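O sofazinho e as coisas que moram nele

Terça-feira de manhã, café na mão, e decidi que ia finalmente pôr ordem na sala. Quem lê este blog há mais tempo sabe que eu digo isto quase todos os meses e depois acabo sentada a folhear revistas, mas desta vez tinha mesmo vontade. O sofá de dois lugares é o meu orgulho (comprei-o na Trarnetti, em junho, depois de muito namoro à montra) e merecia melhor do que servir de cabide. 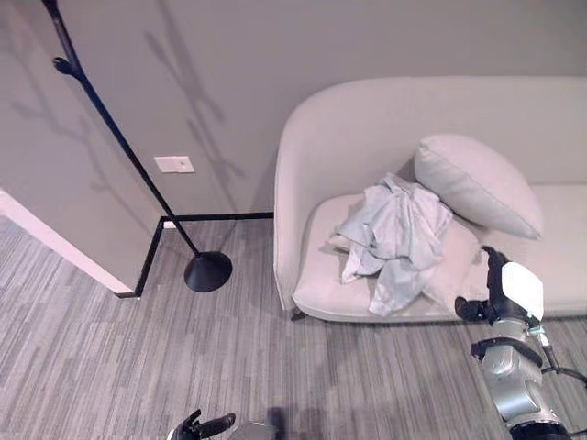 O sofá, a almofada e a roupa do costume.

Começo sempre por ele, porque é a primeira coisa que vejo quando entro. Se o assento está livre, a sala inteira parece outra! A peça azul-acinzentada que lá fica amontoada já faz parte da família, coitada, e confesso que a dobro com muito boas intenções e pouca técnica. Foi a minha amiga Anjani Lau que me ensinou a dobrar em três, no comprimento, e depois a enrolar. Fica bonito durante uma tarde inteira.

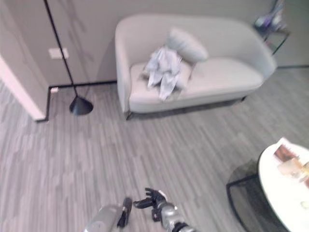
Depois da roupa vêm as almofadas. Sacudo-as à janela, viro-as ao contrário e torno a pô-las encostadas às costas do sofá - de bico para cima, como nas lojas, ou direitinhas, conforme o dia. A seguir trato do candeeiro de pé, que junta um pó fininho na base preta, e só no fim passo para a mesa redonda. O tampo branco é lindo, mas mostra todas as dedadas, e eu gosto de o limpar com um pano macio e uma gota de detergente, sem pressas, enquanto ouço rádio. Ao todo levo uns bons 12 minutos, fora as pausas para o café, que são muitas.

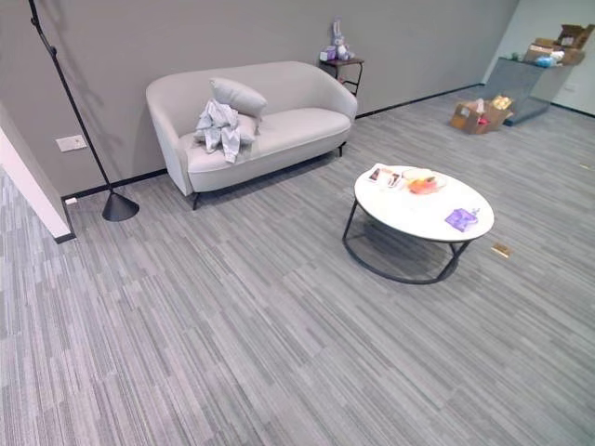

Como é que se limpa um tecido tão claro sem deixar manchas?
Com um pano branco bem torcido, água morna e um bocadinho de sabão neutro, sempre aos toquezinhos e sem esfregar. Experimentem primeiro num canto escondido e deixem secar longe do sol.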